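Notes from a Morning at Hinojosa

The regional business club had been asking Hinojosa to open its doors for a couple of years. The company makes scoreboards and the small broadcast desks that local stations and college athletic departments use on game day. On Friday they let 12 of us in, and I took the train up the night before so I wouldn't miss the start.

We met in the front office at nine. Coffee, name tags, a sheet to sign. Esi Kpodo runs the plant and led the tour herself. She started with the part most visitors skip, the order board. It lists every job by customer type and not by product. Ten years ago, she said, television stations took up most of the board. Now they take up one column, and it's a short one.

The company used to have 700 people on two sites. The second site, in Jindmont, closed in December. Kpodo said the building went to a furniture importer and that a good part of the crew moved over to the main plant or retired. She didn't dress it up. The big network contracts ended, and the people who replaced the networks don't buy the same equipment.

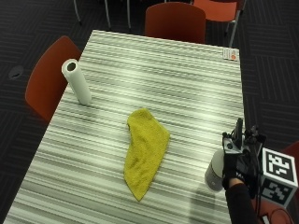
What they do buy is smaller and cheaper. A high school that streams its own football games wants a desk that one student can run. Hinojosa's answer is called Lusen. It does the score, the clock, the replays and the sponsor messages from one panel, and it sells for less than the service contract on the old studio desk. Kpodo said her sales staff hated it for the first year because the commission was so small. Then they noticed that a school can sign in a week, and a station used to need most of a season.

From the order board we went down to assembly. It is one long hall with good light and wide aisles. Jaime Moreira, the floor lead, had us stand behind a yellow line while he explained how a panel moves from bench to bench. Each person builds a whole unit and signs the card that goes with it. When a unit comes back for repair, it goes to the bench that built it. Returns dropped after they started doing that, though he didn't give a number and I forgot to ask for one.
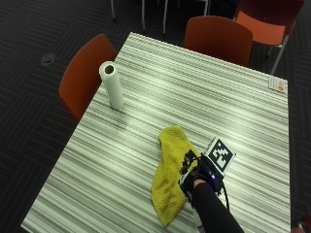 Posted March 29, 2019
Filed under: Visits, Sports Business

The test room was next. Finished panels run a recorded basketball game from start to finish, overtime included, and a technician checks the score on the panel against a printed sheet. It's slow. Someone in our group asked why they didn't use a shorter test. Moreira said faults tend to show up late, after the unit has been running for a while, and that customers don't get to stop at halftime.

After that we had a sandwich lunch and a talk about Clusura, which is the subscription side. For a monthly fee a school gets updates, phone help on game nights and a loaner panel if theirs fails. There are 51 schools signed up so far. That doesn't sound like much next to the old contracts, and a man from a packaging company said so. Kpodo agreed with him. She also said that if one school leaves, she still has the other fifty, and when one network left she had to close a building. 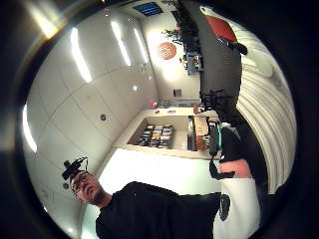 I asked her what she would have done differently. She said she would have started Lusen earlier, while the studio desks were still paying for everything. The plans sat in a drawer for seven years. Each spring somebody brought them up, and each spring the studio orders came in and the plans went back.

I've been thinking about that drawer. Most of the owners I work with have one. It holds the cheaper product or the plain version of the service, and it stays shut while the best customer is still paying on time.

A few practical points for anyone going on the next visit. Parking is at the back, off the side road, and the front gate is for trucks only. Wear closed shoes or they won't let you past the yellow line. The tour runs closer to three hours than the two on the invitation, so don't book an early train home. Questions about prices are fine at lunch but not on the floor. The club will send the next date to members by email, and guests can come if there is room.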